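Textile Care and Handling, Unit 4
Handout 2: Hems, Seams and Folding of Knit Garments

Flalbridge College, Department of Apparel Studies. Revised May 29, 2022.

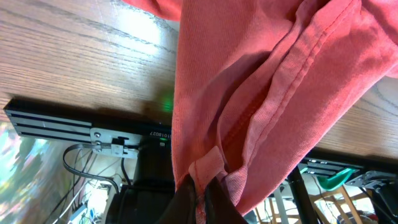 1. Scope

The unit covers light knit garments, chiefly the cotton T-shirt, from the end of drying to placement on the shelf. Woven shirts are treated in Unit 5. Read this handout before the bench session and bring it with you.

2. Terms

Seam: the stitched line joining two panels. A side seam runs from underarm to hem. On a shirt held up by one point, the seam hangs at a slant and is a poor guide to the grain of the cloth.

Hem: the folded and stitched lower edge of body or sleeve. It is thicker than the body fabric and tends to turn back on itself. A turned hem exposes the other face of the cloth, which may differ in shade from the outer face.

Drape: the way cloth falls over an edge under its own weight. A soft knit gathers into rounded folds. The inside of a fold looks darker than the surface next to it; do not record this as a stain or a dye fault until the cloth has been laid flat.

3. Locating the hem

Start with the garment in a heap or hanging over the table edge. Follow any long seam with the eye until it meets a double line of cloth. Pinch the hem there with the thumb and one finger, taking both layers. Slide along the hem to the second side seam and take hold of it with the other hand. Lift, let the body fall free, and lay the garment down with the hem toward you.

If the first edge found is a sleeve hem, the loop will be short. Release it and start again from the seam.

4. Folding

4.1 Smooth from the center outward. Do not pull on the hem, as knit cloth stretches more across the width than along the length.
4.2 Turn any rolled section of hem back to its sewn position.
4.3 Fold one side to the center line, sleeve laid back on itself. Repeat on the other side.
4.4 Bring the hem up to the collar in 2 equal folds.
4.5 Check that no hem edge projects beyond the folded block.

5. Bench exercise

Each student folds for 60 minutes from the Weldu practice lot, which holds 379 garments in mixed sizes. Enter each garment on the Sillora sheet under one of three headings: flat, hem turned, or refold. Garments with broken hem stitching go in the repair bin and are not counted.

6. Reading

Jorkmont Laundry Manual, chapter on knit goods. The section on tumble shrinkage will be needed again in September.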